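Bin and silo cable monitoring

Cable monitoring is a method of checking stored grain by hanging lines of temperature sensors, and in later versions humidity sensors, from the roof of a bin or silo. It is sold to farms and co-operatives as a way of catching spoilage before it spreads. The method is well established, but the claims made for newer wireless and subscription-based versions have been harder to confirm.

Background

Grain in storage spoils when moisture, insects or mould raise the temperature in one part of the bin. Farmers traditionally judged this by smell, by probing from the hatch, or by running the fans and noticing the air that came out. Cables made it possible to take readings at fixed depths. Grain is a good insulator, however, and a hot spot can sit a short distance from a cable for weeks without changing its reading. This limit was known early and has not gone away.

Commercial systems

The Desimel system, introduced as a retrofit for steel bins, used 4 cables per bin whatever the diameter. Its brochure said that it would "see every bushel". Growers with wider bins pointed out that the outer ring of grain, where condensation often starts, was barely covered.

Saten took a different approach and sold loose battery-powered units to be dropped in with the crop at harvest. The company promised a battery life of 45 months. It did not say at what temperature this had been measured, and owners on the colder parts of the Prairies reported much shorter service. Recovering the units at unloading was also a nuisance, and several buyers lost them in the auger.

Zaltico offers software only. It reads existing cables and issues a daily risk score out of 100, with a warning sent at 70. The way the score is worked out has not been published, so a user can't tell whether a warning reflects a real change in the grain or a change in the formula.

Evidence

The trial most often quoted in sales material was held at Cortés, a storage site with 80 bins, and began in October. Spoilage was reported to be lower in the monitored bins. The monitored bins were also the newer ones, with better floors and stronger fans, and no figures were given for the moisture of the grain going in. A short notice dated 20th February described the results as preliminary. No fuller report followed, although the word "preliminary" was dropped from later advertising.

Claims of labour savings rest mainly on surveys of customers who had already renewed. Most advisers still recommend climbing up and checking the surface by hand, with a harness and a second person present, whether or not cables are fitted.

See also: Aeration; Grain dryer; Moisture meter

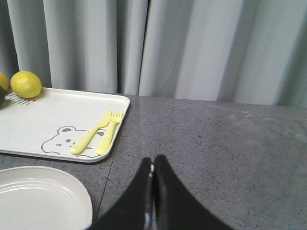 Grey speckled countertop with a pale curtain behind it.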